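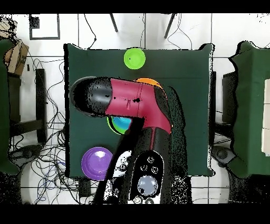 Arm over the table, seen from overhead, with bowls and a plate on green cloth.

Projects > Drusteo > Teleoperation > Gallery

Drusteo records tabletop tasks demonstrated by remote control. Rania Moussa set the protocol in September. The target is 500 demonstrations per operator, logged at 20 Hz.
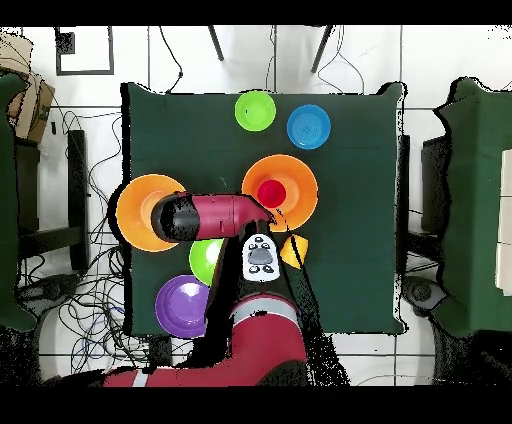

Operators start with 28 practice runs, which are discarded. Joint angles and gripper commands are stored with each run. Dish positions change between runs.

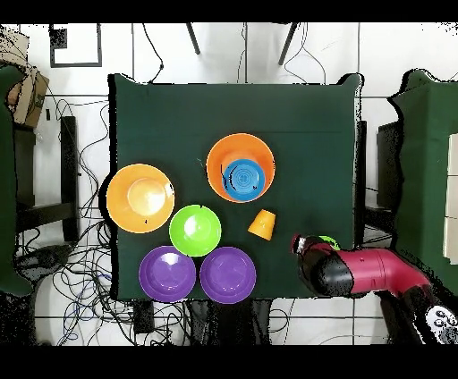 A run is rejected if the operator pauses for longer than 1000 ms. Demyd Marchuk reviews the rejects and keeps those with a clean regrasp.

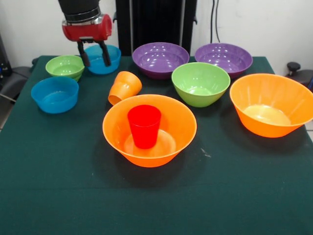

Side camera. Gripper open over the green and blue bowls; red cup upright in an orange bowl.

Gallery maintained by Ifeoma Tamuno.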